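I moved my wash day to Tuesday in October, mostly because the line at Unstead is free then. The old duvet cover has done 20 years and still comes up fine — I stopped using softener on it.

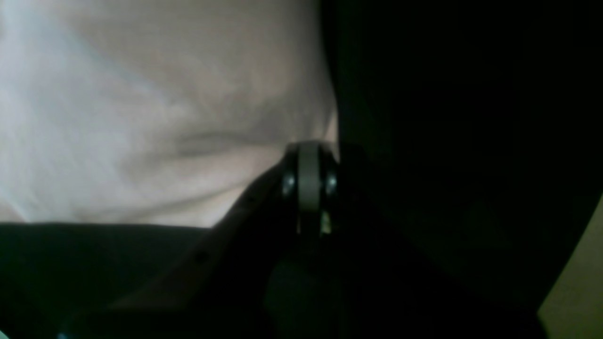
*Pale cotton or something like it, a bit rumpled.*

Soda crystals cost me less than the liquid did. I use 2 spoons per load and wash at a low heat. Towels go in on their own.

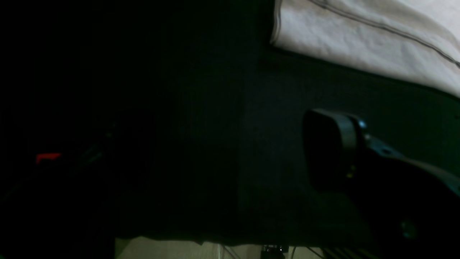

Do you still need to iron?

Only pillowcases, and only when guests are coming. The rest gets folded straight off the line and put away.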